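Subject: Re: [paint-and-patch] Chalky white on old metal chairs
From: Subira Odera
To: paint-and-patch list

Dorota Tokarz wrote:

> Hello all, I have inherited a set of metal garden chairs from my aunt
> and they've been painted white so many times that the scrollwork has gone
> soft. The top coat is chalky and comes off on your clothes. I'd like them
> white again but not that hard bathroom gloss. Do I have to strip the lot
> or can I go over the top? Igor at Szulc sold me a tin of Gelex primer and
> a wire brush and wished me luck.
> Dorota

Hi Dorota,

Oh, I do feel for you, I did 8 of these for my mother-in-law one June and was still finding white dust in my hair a month later! Mine had leaves and grapes all up the backs, which look lovely until you have to get a brush behind them.

If the scrollwork has already gone soft I would strip them. Going over the top works for a season or two (I've done it, I'm not proud) but you'd be putting good paint on bad and the chalky stuff will let go underneath. Start with the worst chair so you know what you're in for. I used a gel stripper, left it on under cling film over lunch, and scraped with old wooden spoons because they don't scratch. For the curly bits a bit of rough string pulled back and forth like dental floss is miles better than the wire brush. One thing before you open anything though: if your aunt had them a long time, test for lead. The kits are cheap, and if it comes up positive then don't dry sand it at all, ring someone who does it for a living.

After stripping, wash them, dry them properly and get the primer on the same day. I left two of mine overnight in the shed and they had a ginger bloom on them by breakfast, so back to the start with those. I've not used Gelex but Renata Borkowska swears by it for railings, maybe she'll chip in.

Now the sheen, which is the fun bit. You said not bathroom gloss. Full matt is a mistake outdoors in my view, it holds the green and you can't wipe it. Satin is what the shop will tell you to buy. I like something a shade flatter, what Varkix call eggshell on their metal range, so the flat parts stay quiet and you still get a thin bright line wherever there's an edge. That's what makes old ironwork look crisp again. Look at the edges and the cutouts here:
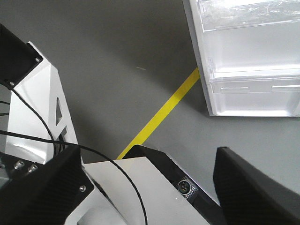 White painted bracket, matt with a slight gloss at the edges

On a chair you'd get the same effect all round the leaves, and it's much kinder to lumps and brush marks than gloss is.

Two thin coats, please, not one fat one! I thinned my first one a touch and used a cheap round brush with the tip cut blunt, poking it into the holes first and then smoothing the flats afterwards. Do the chair upside down to begin with, legs and underneath, then turn it over. Otherwise you'll get to the end feeling very pleased with yourself, tip it up and find the whole underside is bare. Ask me how I know.

And give it longer than the tin says before anybody sits down. Mine said 18 hours and I gave it that, to the minute, and my brother-in-law went home with a striped bottom.

Rungnapa Sombatkul posted something a while back about plastic feet for chair legs, the little push-on ones, so the paint doesn't scrape off on the patio. I can't find it in the archive. Rungnapa, are you still reading? Was it the Jaten ones, and did they come in white?

Let us know how the first chair goes, Dorota.

Subira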